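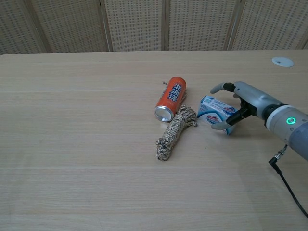

Chapter 4
Setting Up the Hand Before the First Run

4.1 What the cell needs

In this chapter we prepare one arm with a multi-fingered hand for picking at a table. At the Wultach training cell the work takes nearly 30 minutes, and it is repeated each time the hand is taken off the wrist.

Begin with the test objects. A can, a bundle of rope and a small cardboard box are a good set. The can may roll, the rope changes its shape, and the box has flat sides and corners. Put them close together, as they will be in the real task.

Next, look at the cable. It must hang free from its connector and have enough length for all turns of the wrist. Tighten the collar by hand only. Then check the screws on the housing above the knuckles.

Close the fingers slowly on the box, with one finger above and one below. If the cardboard bends, lower the closing force by 2 steps and try again. Write the final value in the cell notebook. We will use it in Section 4.2, where the hand is calibrated.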